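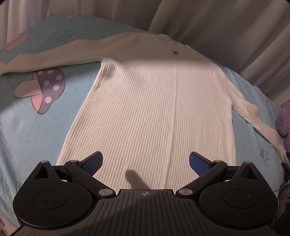
9 min read · Section 3 of 5

3. Materials and Methods

3.1 Garments

Figure 1. Cream-white ribbed knit sweater laid out front side up on a light blue plush blanket.

The study examined how household laundering changes the dimensions of rib-knit sweaters. Work on this question has mostly used flat fabric swatches, cut from the roll and hemmed before washing. Swatches are easy to measure, but they have no seams, cuffs or shoulder joins, and they are not hung, folded or pulled over a head between washes. Whole garments were used here for that reason, at some cost in the precision of each reading.

A total of 344 sweaters were bought new from retail stores in Culbridge and Rirden. Each was given a code, weighed after 24 hours in the conditioning room, and sorted by the fiber content on its care label. The groups were all-cotton, all-wool, all-acrylic, and blends. Garments with a missing or unreadable label were returned to the store. Color was recorded but was not used in sorting. White, cream and pale gray garments made up the largest share of the cotton group, and darker shades were more common in wool.

Ribs were classed as narrow or wide by counting wales over a 10 cm line across the chest. Where the rib changed direction or width near a side seam, the count was taken on the straightest part of the front panel. Garments with cables, pockets or sewn-on trim were left out.

3.2 Laying out and marking

A rib knit has no single resting width. The same garment can be laid down several times in a row and give a different chest reading each time, depending on how far the ribs are allowed to close. The procedure below was settled after a trial in November and was not changed afterward.

The sweater was placed front side up on a level surface and smoothed once from the neckline to the hem with open hands. It was then lifted by the shoulders, lowered again, and left alone for five minutes. Sleeves were placed at their natural angle to the body. Small folds in the sleeves were left in place unless they crossed a measuring line – pulling them flat was found to drag the shoulder seam outward and widen the chest.

Reference points were marked with short stitches of contrasting polyester thread at the base of the neckline, both underarms, both cuffs, and the center of the hem. Ink was tried first and dropped, as it spread along the yarn in the wool group.

3.3 Washing and drying

Each garment went through five wash and dry cycles. Washing was done in front-loading machines at 30 °C with a liquid detergent that contained no softener. Loads were made up to 2 kg with plain cotton sheeting. Half of each fiber group was dried flat on mesh racks and half was tumble dried on low heat. Wool garments labeled against tumble drying were kept in the flat group, and the two drying groups for wool are therefore unequal in size.

Garments were conditioned again for 24 hours after each cycle and before any reading was taken.

3.4 Measurement

Chest width, body length and sleeve length were read with a steel tape to the nearest millimeter. Two of the authors, Alcantara and Schumacher, took all readings, and neither saw the earlier values for a garment until the final cycle was complete. Where the two readings differed by more than 4 mm, the sweater was lifted, laid down again and measured by Iwasaki, whose value was kept.

The difference between readers was largest for chest width and smallest for sleeve length. Chest width on narrow-rib cotton gave the most trouble, and 835 readings in the full data set were settled by the third reader. A further 1,183 readings were repeated as a routine check on the tape, which was compared with a fixed steel rule at the start of each session.

3.5 Analysis

Change in each dimension was expressed as a percentage of the value before the first wash. Negative values mean shrinkage. A mixed model was fitted for each dimension, with fiber group, rib class, drying method and cycle number as fixed effects and garment as a random effect. Garments withdrawn because of a dropped stitch or an opened seam were kept in the model up to the last cycle they completed.

Pruitt and Pettigrew ran the analysis separately from the same file and compared their output before the results in Section 4 were written. The differences found were in rounding only. Readings for the wool group were also fitted without the tumble-dried garments, and both sets of estimates are given in Section 4.2.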